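Laundry in a small bedroom, quick tips

Stacked washer-dryer in the bedroom? Use the bed as your folding table. Pull the sheet flat first. Basket goes at the foot of the machines, not in the doorway. Sort right there, darks first.

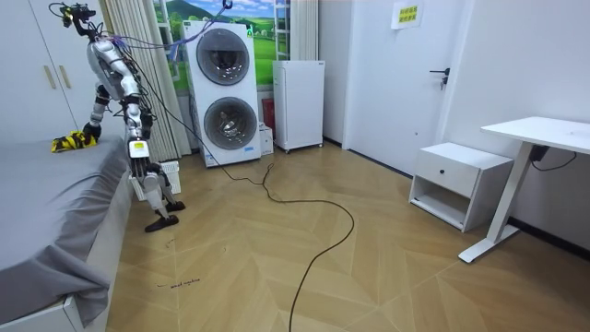 Dryer lint, every load. Every one. Leave both doors open a crack after so it dosn't get musty. Keep curtains well clear of the back vent. Spin at 1400 for towels, lower for anything patterned or thin.

Mini fridge in the same room: own outlet, no power strip. Wipe the seal when you wipe the washer seal, same rag is NOT ok.

Updated 11/17/19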